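ロボットの練習場を月額で借りてみた　シミュレーション環境「Zula」体験記

2022年5月12日

いきなりですが、私は実機を持っていません。置く場所もないし、アームを一台買ったら家族会議です。それでもつかむ動作のプログラムは書きたい！　という人間に、Clirmontが出しているZulaはかなり刺さります。机も物もグリッパーも全部画面の中、借りるのは計算機の時間だけ。個人向けプランは月50時間まで使えて、私の遊び方なら余ります。

申し込んだのは3月でした。最初の晩は正直、設定だけで終わりました。説明書が英語とイタリア語しかなくて、しかも英語のほうが古い（画面のボタン名が違うんですよ）。困ってサポートに書いたら、開発チームのItalo Vitaleさんから朝には返事が来ていました。「そのページは私も読まないでください」だそうで。代わりに送ってくれた6ページのメモが、これがもう、よくできているんです。あれを最初から付けてほしい。

さて中身です。付属の物体ライブラリには723種類が入っています。箱、器、文房具あたりはまあ普通。楽しいのは「不規則形状」という棚で、生き物の形をしたものまで並んでいます。四角いブロックなら目をつぶっても挟めるのに、翅や脚が飛び出しているものになると、どこを指で押さえるのが正解なのか急にわからなくなる。胴体を狙っているつもりで翅の付け根に寄っていたり、角度が浅くて机に指先をこすったり。失敗するたびに初期状態へ戻すのですが、これが一瞬なのがありがたい。実機なら拾いに行って置き直して、と考えるだけで腰が痛くなります。

三日目くらいから、自分の操作を録って再生する機能にはまりました。私は131回ぶん録ったところで一度見直したのですが、後半になるほど近づき方がゆっくりになっていて、ああ慎重になってるなあと、自分の癖が丸見えです。ちょっと恥ずかしい。

見た目についても書いておきます。木目の出し方はかなり好みでした。薄い翅の向こうに机の木目がうっすら透けるところなんて、作業の手を止めて眺めてしまったほど。ただし描画を最高にすると私のノートPCでは動きがもたつくので、練習中は中くらいに落として、保存する一枚だけ上げる、という使い方に落ち着きました。

不満もあります。まず視点の切り替え。手元に寄るとグリッパーの部品が物にかぶって、肝心の接点が見えづらいことがあるんです。視点を保存できる枠がもう少しあればなあ。それから力の表示が数字だけなのも惜しい。色で出してくれたら初心者にはずっと親切なはずです。

比較のために、以前使っていたLyimoの話も少し。あちらは工場のライン向けで、決まった部品を決まった場所へ運ぶなら今でも速いし堅実です。ただ、変な形のものを置いて遊ぼうとすると自分で形状を作るところから始まるので、私のような夜しか触れない人にはつらい。同じ時期にUstumを試していた友人のJosué Salesさんは「設定が少ないのが正義」派で、Zulaは項目が多すぎると言っていました。わかります。わかるけど、私はあの細かいつまみを回すのが好きなんだよなあ……。

料金は、月に一度飲みに行くのを我慢すれば払えるくらい。止めたい月は休止にもできます。私は来月も続けるつもりで、次は指先の形を細いものに替えて、同じ棚をもう一周してみます。 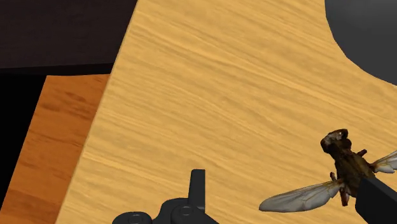
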